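Chapter 12
When the Gripper Does Not Let Go: Faults at the Point of Contact

In this chapter
Dropped and held parts
Reading a fault log in order
Force limits and what they leave out
Safe recovery after a stop
The Lougher case, part one

Most of the faults covered in Part Two of this book happened while a machine was moving through open space. An arm reached the edge of its travel, a cable snagged, a joint ran past its limit. Faults of that kind are fairly easy to find, as the controller usually knows where every joint was when the trouble began.

This chapter deals with a harder group. A robot that handles objects has to touch them, and at the moment of touch the controller knows much less than it did a second before. It knows how far apart the fingers are. It may know how much current the finger motor is drawing. It does not know directly whether the thing between the fingers is a lime, a fold of a packing bag, or a person's thumb. Every one of those can produce the same number on the screen.

We will work from one case all the way through the chapter. It took place at the Lougher site, a small packing operation that used a single arm to move mixed produce out of baskets and onto a table for sorting. The arm was built by Porar. The gripper came from Lutel and was fitted later by Hadley, the firm that also wrote the pick program. Three suppliers on one machine is common, and you should expect to meet it at work. It matters here because each supplier had tested its own portion and found it sound.

The cell had run 377 picks since its last service when the fault was reported. The operator saw the arm lower over the basket, close on a piece of fruit, lift, and travel to the release point. The fingers did not open. The program waited 2 seconds, recorded a timeout, and went on to the next step, which was to return to the basket. The arm went back down still holding the fruit and pressed it against the rim. The force limit tripped and the arm stopped.

So far nobody was at risk. What came next is the reason the case is in this book. The operator reached in to pull the fruit free while the arm was stopped but still powered. As the fruit came loose, the load on the fingers fell, the controller read the change as a completed release, and the program resumed. The arm rose. The operator's hand was struck and bruised, and the cell was shut down for the rest of the shift.
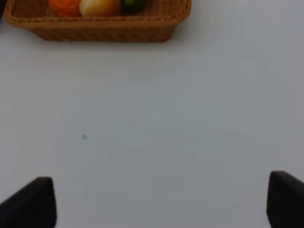
12.1 The Work Area and the Task

The task at Lougher was an ordinary one. Fruit of different kinds sat together in a wicker basket at the far side of a pale, flat table. The gripper approached with its two dark fingers open, picked one piece, and carried it to a clear part of the tabletop. The camera was mounted near the gripper, so its view moved with the arm.

Three features of this setup bear on the fault. Keep them in mind as you read the log in Section 12.3.

The objects differ. A round orange and a small green fruit in the same row are not the same width, and a finger opening that suits one may be too wide or too narrow for the other. Hadley's program dealt with this by closing until the motor current reached a set level. The method works well on firm objects. On soft ones the current rises slowly, and the fingers can sink in some distance before the level is reached.

The container has walls. A basket rim is a fixed obstacle that the arm must clear both going in and coming out. The program stored a safe height for an empty gripper. It did not store a separate height for a gripper that was holding something, as the return move was never meant to be made with a load.

The camera rides on the arm. A wrist camera gives a good view of what lies ahead of the fingers before a pick. Once the fingers close and the arm lifts, much of that view may be blocked by the object itself. At Lougher the camera image was checked before each pick and at no other time. No image was taken at the release point, where one would have shown the fruit still in the fingers.

12.2 Terms You Will Need

Grip fault. Any case in which the state of the gripper does not match the state the program expects. A dropped object and a held object are both grip faults.

Failed release. A grip fault in which the open command is sent and the object stays in the gripper. The cause may be mechanical (a stuck finger, a jammed guide), electrical (a lost signal), or in the object itself (a sticky skin, a torn label).

Timeout. The longest time a program will wait for a signal. A timeout is only as safe as the step that follows it. In the Lougher program the step that followed was a move.

Protective stop. A stop made by the controller when a limit is passed. Motion ends, but power may remain on. Do not confuse it with an emergency stop, and never treat it as permission to enter the cell.

Automatic resume. Return to motion without a person pressing a control. It is useful in some unattended processes. In a cell that people can reach into, it must be disabled for every stop that a person might try to clear by hand.

A note on blame

Students reading this case for the first time often settle on the operator, who did reach into a powered cell. The written procedure at Lougher told staff to press the emergency stop first. It was printed on page 20 of the site manual, and the card posted at the cell left that line out. The card had been shortened in September, when the new gripper was fitted. An investigation that ends with the operator will miss the card, the resume setting, the timeout step, and the stuck finger, and each of those would still be there on the next shift.

Before You Read On

Write down your own answers to the following and keep them. You will be asked to revise them at the end of the chapter.

At what point in the sequence could the fault first have been detected, and by which sensor?

Which single change would have kept the arm from returning to the basket with a load?

Suppose the automatic resume had been turned off and nothing else changed. What harm could still have occurred?

Section 12.3 gives the controller log as it was recovered from the cell. The time column is in seconds from the start of the pick. Lines marked G come from the gripper and lines marked A from the arm. The two units kept separate clocks, and you will need to correct for the offset before the order of events makes sense.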